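Monday, 30th March

Hi Doaa,

You asked for a progress report and I promised you one page, so forgive me if it runs over. The big item this time is the open day at Tatmont, and I'd rather tell you about it while it's still fresh than wait for the numbers to come back from the front desk.

**How the day went**

We had 36 people signed up and a few more who walked in from the parking lot after seeing the sign. Most were from the two machine shops down the road, plus a group from El Ouafi who drove in early and stayed until we started stacking chairs (they asked more questions than everybody else put together, which I loved!). I'd split the visit into a short talk, the simulator session and the walk through the cell, and I'm glad I kept the talk short. People had come to see things move.

The simulator was the part I was most nervous about. You'll remember that the grant paid for the Drisavia license and the big screen, and I'd told you in August that I wasn't sure visitors would care about a rendered gripper when there was a real arm in the next room. Well, I was wrong about that. We ran the picking tasks in the simulator first, from the gripper's own point of view, and then let people take the controls. One man from El Ouafi spent his whole coffee break trying to line up the fingers and went back for another go after lunch. Because it's only a simulation, nobody was scared of breaking anything, and that made a huge difference to how much they tried.

The walk through the cell was fine, a bit crowded. The group was too big for the yellow line and I kept having to shuffle people backward. Next time I'd cap it at a dozen and run it more often.

**What didn't go so well**

- The headset microphone died in the first ten minutes and I shouted for the rest of the morning.
- We had only one set of controls at the simulator, so there was a line, and some of the shyer visitors gave up on it.
- I'd printed the handout with the old contact page. Corrected copies went out by email.
- The Salano conveyor demo was dropped. The spare belt was still on back order, and I didn't want to run the old one in front of guests.

I'll own up to the conveyor. I should have called Salano sooner, and I let it slide while I was busy with the invitations.

**Money**

We budgeted $2000 for the open day and came in under it, mostly thanks to the catering, which was sandwiches and fruit from the place across the street. I'd like to put what's left toward a second set of controls for the simulator. It would cut the line in half, and we'd use it every week in the regular training sessions too. The receipts are in the shared folder, and I've marked the one for the screen mount that I still need you to approve.

**Feedback so far**

I've read through the comment cards twice. The simulator comes up more than anything else, and several people wanted to know if they could book time on it for their own staff. Some 70 percent of the cards ticked "would come again," and the complaints were nearly all about the line and my microphone. Two of the machine shop supervisors left their numbers and asked for a quote on training, so I'll be calling them this week.

**What's next**

I want to write up the picking tasks properly so that anyone on the team can run the session without me standing there. At the moment half of it lives in my head. I also want to add an easier starter task, with one object and plenty of room around it, for people who have never touched a controller. Then there's the conveyor, which I've promised myself will be running before we invite anybody else in.

If you can come to the next one, please do. You'd get to the front of the line, I'd see to that.

The gripper's-eye view from the simulator:

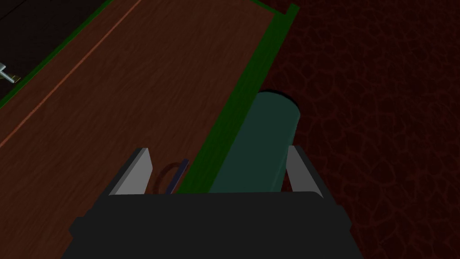 **Can the leftover money be spent on the second set of controls without a new application?**

Only with your written okay, as it moves money from the events line to the equipment line. A short email from you would cover it, and I'd place the order the same day.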